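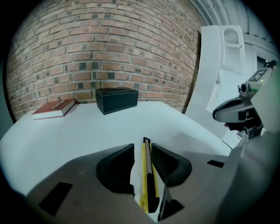
An afternoon at the Brukard open day, Cenellow

Posted in: Days out, Robots

I've been meaning to get to the Brukard lab open day for years and I always manage to miss it (last time I was on completely the wrong side of the country, the time before that I'd got the month wrong). So this July I booked the train early, packed a sandwich and got to Cenellow just after eleven, which gave me time for a wander round the market before the doors opened at one.

If you've never been, the lab is a ten minute walk uphill from the station. You sign in, you get a sticker and a map, and then you're let loose. There were talks in the big lecture room, a drone cage which I skipped, and a soft robotics table with a queue out of the door. But the thing I'd come for was Zeloreck, their project on teaching robot arms to do two-handed jobs, and I spent well over half the afternoon with them.

The short version of Zeloreck

Most of you who read this blog will know the problem already. If you want a robot arm to learn a job by copying, somebody has to show it, and the usual way of showing it is to drive the robot about by remote control. I had a go at that at a fair once and it was dreadful. You move your hand, the arm sort of follows, you overshoot, you knock the cup over, and everybody behind you in the queue is very kind about it. Good people get quicker with practice but even they look as though they're working underwater.

Zeloreck leaves the robot out of it for the showing part. You hold a pair of grippers in your own hands, the same sort of fingers the robot will have, and you do the job yourself at a table. The grippers have cameras on them, so what gets recorded is the view from just behind the fingers, plus how far open the fingers are, plus where each gripper is in the room. Later on all that goes into training, and the robot gets fingers and cameras that match. From its side of things the world looks much the same as it did when you were doing it. I do love an idea you can explain on the back of a sticker.

The wrist view takes some getting used to, mind. The lens is terribly wide and it bends everything, so a straight table edge looks like a banana and a brick wall looks as though it's being inflated. I asked whether they straighten it all out before training and was told no, they tried it both ways and the bendy version did better, because straightening throws away the edges and the edges are where the other gripper turns up. That hadn't occurred to me at all! With two hands you very much want each one to be able to see what its mate is doing.

What they were having people do

The table was white, up against a red brick wall, and there wasn't much on it. A red book lying flat, a black box, and the star of the show, a yellow utility knife. The job for the afternoon was a pass: pick the knife up with one gripper, turn it upright, hand it over to the other one, and set it down again between the book and the box. The book and the box stay put and you mustn't bump them.

I'd assumed the pick would be the hard bit and I was wrong. A knife is long and thin and it will go if you pinch it firmly. The trouble is the handover. For a moment both grippers have got hold of the same thing, and if the first lets go too soon you drop it, and if it lets go too late you end up having a small tug of war with yourself. I watched a run of people do it, and every one of them paused just before the pass, the way you do when you hand somebody scissors.

That pause is what the team were most keen to talk about. In their earlier recordings they'd told people to keep moving smoothly, with no dawdling, on the grounds that hesitation would confuse the training. The robot came out of it with lovely flowing movements and dropped things constantly. So they did it again and told people to take as long as they liked over the pass, and the drops went right down. There was a poster about it on the wall by the kettle, and I copied the numbers on to the back of my map: 101 demonstrations in each batch, then 124 attempts by the robot for each version. The smooth batch fumbled the handover 21 times. The take-your-time batch fumbled it 3 times.

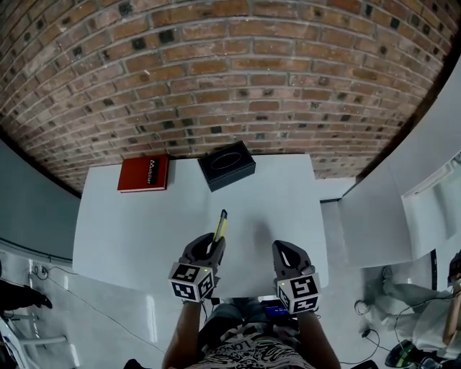 I asked the obvious question, which was whether people in the second batch were simply better at it by then, having had a go at the first. Apparently I wasn't the only one to ask. They'd used different people, all of them newcomers to the grippers, and given each lot the same few minutes of practice. They were also quite open that it's one object on one table, and that they'd want to see the same thing with a mug and a tea towel before they made any big claims. I liked them for that. The poster had a whole column headed "things we haven't tried" and it was longer than the results.

My turn

Of course I had a go. You slip your hands in and the first thing you notice is that your wrists suddenly matter a great deal, because you've swapped ten fingers for four and they're further away than you think. My first try I went at the knife from above and pushed it along the table. Second try I got it, turned it up the right way, felt enormously pleased with myself and then tipped it on to the book during the pass. Third try was all right! Slow, but all right.

A few things I noticed, in no order at all:

The grippers are heavier than they look in videos. By the end of my go my forearms were telling me about it. People doing a proper session get a break after every batch, and I'd want one.

They all have those square black-and-white marker patterns on them, and a little green light. The patterns are there so that the position of each gripper can be worked out, and you have to keep your sleeves from flopping over them. I was asked to push mine up twice.

The floor is a mess of cable. Lovely people, very clever, but goodness me, mind your feet.

You talk to yourself. I did, and so did everybody I watched. "Right, other hand, got it, got it, let go." I asked if they recorded the sound and they don't, and I think that's a shame.

Fingers matter more than I'd have guessed. I had a good long look at the black pads, and one of the researchers told me they'd been through several shapes before settling. Too soft and the knife swivels in your grip, too hard and it pings out sideways. She had a drawer of rejected ones she was clearly very fond of and I was allowed to squash a few.

The Kawaguchi room

Round the corner is what everyone in the building calls the Kawaguchi room (it's just on the door, and the people I asked didn't know the history of it). That's where the arms live, and on the hour they ran the trained version so we could see it working. Two arms, same style of fingers, a knife, a book and a box laid out the same way.

I have to tell you, it pauses. It brings the two grippers together, stops for a beat with both of them on the knife, and then lets go with the first one. It's such a human little hesitation that a child near me said "it's thinking", and half the room laughed. It isn't thinking, obviously, it's copying a lot of nervous visitors, but I knew what she meant.

It did five runs while I was in there. Four were clean. On the other one it nudged the box on the way down and carried on as though nothing had happened, which I've also been known to do. After that they moved the book a hand's width over to see what would happen, and it coped. Then they swapped the knife for a marker pen and it didn't cope at all, it just hovered. There was a bit of a groan from the back. I thought it was good of them to show it.

I asked how long it takes to go from people at the table to arms doing the job. An overnight training run, was the answer, once the recordings have been checked over, and the checking is the slow bit. Somebody sits and watches the clips and throws out the ones where the tracking has slipped or a sleeve has got in the way. They lose some 10 per cent like that.

Practical bits if you fancy going

It's free, but the hands-on sessions go by a sign-up sheet on the door and by two o'clock it was full, so do that first and have your coffee afterwards. Wear short sleeves. The lecture room gets very warm. There's step-free access round the side, through the bike park, though the signs for it could do with being bigger.

The café closed before I'd finished, so I had my sandwich at the station at half past five, a bit squashed. I've asked to be put on the list for the next round of recordings, which is supposed to be folding things, and if they'll have me I'll write that up as well. I've also ordered some proper forearm stretches off the internet. Well, a leaflet of them.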